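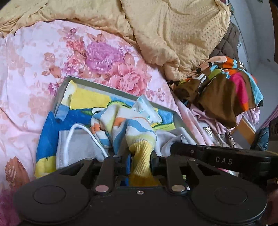

Weiche Streifen, gelbes Bündchen, rosa Blumenlaken: Sortiert wird bei mir auf dem Bett.

Ich habe eine Meinung zu flachen Kisten, und zwar eine ziemlich entschiedene. Wer Ordnung in seine Stricksachen bringen will, braucht keinen neuen Schrank, keine Fächer mit Etiketten und schon gar kein Abo für irgendeine App. Eine flache, offene Kiste reicht. Eine, in die man von oben hineinschaut und sofort alles sieht!

Jahrelang habe ich es anders gemacht. Im June-Katalog – so heißt bei uns in der Familie der dicke Sommerprospekt von Skemuvetti, egal wann er kommt – gab es diese hohen Truhen mit Deckel, und ich habe natürlich gleich 2 davon bestellt. Wunderschön waren die. Und tief! Unten lag dann, was ich im Winter davor gesucht hatte, und oben lag, was ich sowieso jeden Tag trage. Wenn ich an etwas Bestimmtes heranwollte, musste alles raus, und wenn alles draußen war, kam es als Knäuel wieder hinein. Die eine Truhe steht inzwischen bei meiner Schwester in Flurkcombe und ist voller Blumenzwiebeln, was ihr viel besser bekommt.

Das Bett als Sortiertisch verteidige ich übrigens auch. Ich weiß, in den Ratgebern steht immer, man solle am Tisch arbeiten, Licht von links, gerader Rücken und so weiter. Aber auf dem Tisch rutscht mir der Strick weg oder ich bleibe mit einer Masche an der Kante hängen, und dann ist die Laune dahin. Auf einem Laken bleibt ein Pulli liegen, wie man ihn hinlegt. Außerdem muss man abends ins Bett. Das ist die beste Frist, die ich kenne, denn bis dahin muss der Kram verschwunden sein (oder man schläft zwischen Socken, habe ich auch schon gemacht). 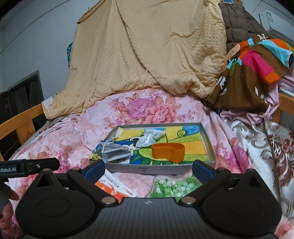

Foto: privat

Und dann die Sache mit dem Schönen. Meine Nachbarin findet, eine Aufbewahrung müsse vor allem neutral sein, grau oder weiß, innen wie außen. Ich finde das trostlos. Grau darf eine Kiste gern sein, aber ein bunter Boden mit Gelb und Orange und Blau und ein paar dunkelgrünen Blättern – da macht es mir Spaß, sie leer zu räumen, nur damit ich das Bild wiedersehe! Bei einer schlichten Kiste habe ich diesen Ehrgeiz nie gehabt. Ich lege meistens noch ein gemustertes Tuch dazu, gern halb über den Rand. Ob das praktisch ist, darüber lässt sich streiten. Mir gefällt es.

Etwas knallig Orangefarbenes darf auch mit hinein, so ein kleiner, geschwungener Behälter zum Beispiel. Bei mir wandert in solche Dinger alles, was sonst verloren geht: Ersatzknöpfe, das Stückchen Garn vom Etikett, die Sicherheitsnadel. Ein Behälter im Behälter, ja, ich höre schon die Einwände. Aber ohne ihn rutschen die Knöpfe unter die Wolle, und man findet sie erst wieder, wenn die passende Jacke längst weggegeben ist.

Was mich an der ganzen Aufräumliteratur ärgert, ist dieses ewige Wegwerfen. In Droltasstead hat letzten Herbst ein Laden eröffnet, der nur Ordnungssysteme verkauft, und an der Kasse liegt ein Faltblatt, wonach man von allem höchstens 10 Teile behalten soll. Zehn Pullover, zehn Hemden, zehn Handtücher. Wer denkt sich so etwas aus? Ein gestreifter Strick in Weiß und Graublau mit Orange dazwischen hat doch nichts damit zu tun, ob er der neunte oder der elfte ist. Ich behalte, was ich gern in die Hand nehme, und das Bündchen darf dabei ruhig ein bisschen verdreht sein.

Mein Rat also, falls jemand einen will: erst eine einzige flache Kiste, dann sortieren, und zwar auf dem Bett. Wenn sie nach einer Stunde überquillt, ist immer noch Zeit für eine zweite. Ich bin inzwischen bei der dritten und schiele schon nach einer mit Fischen drauf.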